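Olvera Light Basket and Tray: Small Storage for Tables and Shelves

3 min read · 18 shares · 2 comments

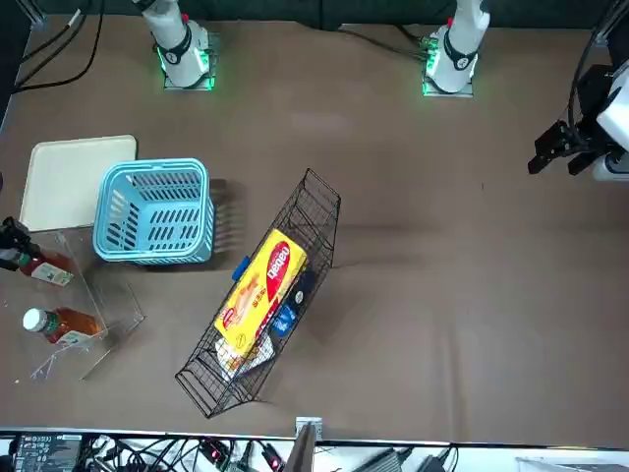 Can I use the basket in a kitchen cabinet and also in a bathroom?

The same basket works well in both rooms, and many of our customers buy two for this purpose. It has no metal parts, so moist air does not harm it. Please measure the inside depth of your cabinet before ordering, and remember that door hinges take some space also.

About the basket

The Olvera basket is made of light blue plastic. It is rectangular, with rows of slotted openings in the sides and a rolled rim. The rim is the part we like most. It is comfortable to hold when the basket is full, and it has no sharp line that presses in the fingers. The slots let the air pass, which is useful for onions, sponges, or cloths that are still a little damp.

The basket is for light and medium things. Please do not fill it with canned food and then carry it by one side only. When it stands on a shelf and you pull it toward you, lift the front slightly so it does not scratch a painted surface.

About the tray

The tray is flat and cream-colored, with rounded corners. It is sold separately from the basket. Most people use it for cups, for keys near the door, or under a plant that drips. In our store in Ponport we keep pens and receipts on it, and at closing time the whole tray goes into the drawer.

It can be washed by hand with warm water and normal dish soap. The dishwasher is not recommended, as strong heat can bend the flat part with time.

About the clear organizer

The transparent acrylic organizer comes from Stuvwood, and we sell it next to the Olvera pieces because the three fit together in daily use. Bottles can lie in it on their side. Check that the caps are closed well before you lay a bottle down, and choose this position only for bottles with a tight cap. Clean the acrylic with a soft cloth. Paper towels leave fine lines on it, and products with alcohol can make it cloudy.

Ordering and delivery

Orders received before Monday noon are sent in the same week from our warehouse in Rurnley. Smaller orders go by mail, bigger ones by van. The basket and the tray are packed in paper, the organizer in a box with a double wall. If a piece arrives broken, write to us and keep the packing until we answer.

Almost 97 percent of the returns we get are for wrong size and not for damage, so we ask you again kindly to measure first. Unused items can be returned at our store or by mail. The cost of sending back is paid by the customer, except when the mistake is ours.

The cream color of the tray will be available again in September. Until this time you can leave your email on the order form and we will write when it is in stock.

Related items

Olvera basket, deep model
Stuvwood drawer divider, clear
Shelf liner, cut to size
Olvera tray, small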